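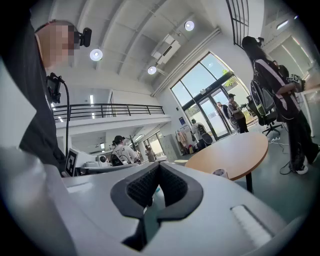
The Stulline hand-held gripper is assembled from printed housing parts, two rubber finger pads, a trigger linkage and a fisheye camera. Members of the Kestitz shared workshop may build one at the general benches after completing the basic tools induction. The pad is the part that most often requires rework. It is a black V-shaped piece with a textured inner surface, and when correctly fitted it stands at the center of the camera's view with the notch opening upward. Builders should keep that view in mind during each of the steps below.

Before you begin

Reserve a bench and collect a parts tray from the Jimeck cabinet. Check the tray against the printed list inside the lid. Missing parts are to be reported at the desk and not taken from another tray. You will need:
a hex driver set
flush cutters
a small flat file
isopropyl alcohol and lint-free wipes
contact adhesive suitable for rubber
one printed marker board and one marker for the gripper

Step 1. Prepare the housing

Remove all support material with the flush cutters and file the mating edges flat. Test the two halves together before any hardware is installed. A gap along the seam will let the trigger shaft tilt, and no amount of tightening will correct it afterward.

Step 2. Install the linkage

Seat the bushings by hand, then slide the shaft through both. The trigger should return on its own spring. If it sticks, take the shaft out and dress the bore lightly with the file. Do not oil the bushings; oil travels to the pads and weakens the adhesive bond.

Step 3. Bond the pads

Wipe the backing plate and the rear of the pad with alcohol and allow both to dry. Apply a thin, even coat of adhesive to each surface and press them together, working from the point of the V outward. Clamp for 40 minutes. Excess adhesive should be removed with a dry wipe before it sets. Do not use alcohol at this stage.

Step 4. Mount the camera

Fasten the camera bracket loosely, connect the cable and open the live view on a bench computer. Rotate the bracket until the pad is centered and the horizon of the room is level. The lens will show a good part of the housing as well as the work area - that is expected. Tighten the bracket screws alternately, a quarter turn each, and check the view again. A bracket tightened from one side only will pull the picture off center.

Step 5. Attach the marker and set up the board

Fix the marker to the gripper on its flat seat. It must lie fully flat, with no lifted corners. Stand the marker board upright on the workstation, facing the open floor, where a person holding the gripper will not block it with their own body for long periods. Boards are printed on matte stock. Glossy reprints are not accepted, as the overhead lamps produce reflections that hide part of the pattern.

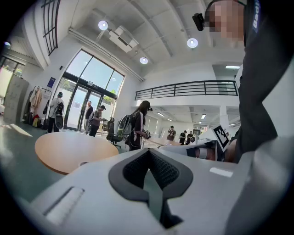 Can two grippers be calibrated against the same marker board?

Each gripper needs its own calibration file, but one board may serve both. Calibrate them one after the other, and leave the board where it is until the second file has been saved. If the board is moved, repeat both calibrations.

Step 6. Calibrate

Start the Abou Zeid calibration script from the bench computer and enter the number written on your housing. Hold the gripper at waist height and move it slowly through a wide arc, then toward the board and back. Open and close the fingers fully several times when prompted. The script reports a reprojection error at the end. Where the value is higher than the limit shown on screen, clean the lens and repeat the arc at a slower pace. A second high result usually means the bracket has shifted, and the builder should return to Step 4.

Floor and cable rules

Power strips may be placed on the floor, but cables must not cross the main route to the doors. Coats and bags belong by the rack. Persons wearing head-mounted cameras should walk the route once before recording, as the equipment limits side vision.

Storage

Finished grippers are stored with the fingers open so that the pads keep their shape. Coil the cable separately and place it beside the housing. Trays return to the cabinet with the list signed.

Page revised 30 October 2018.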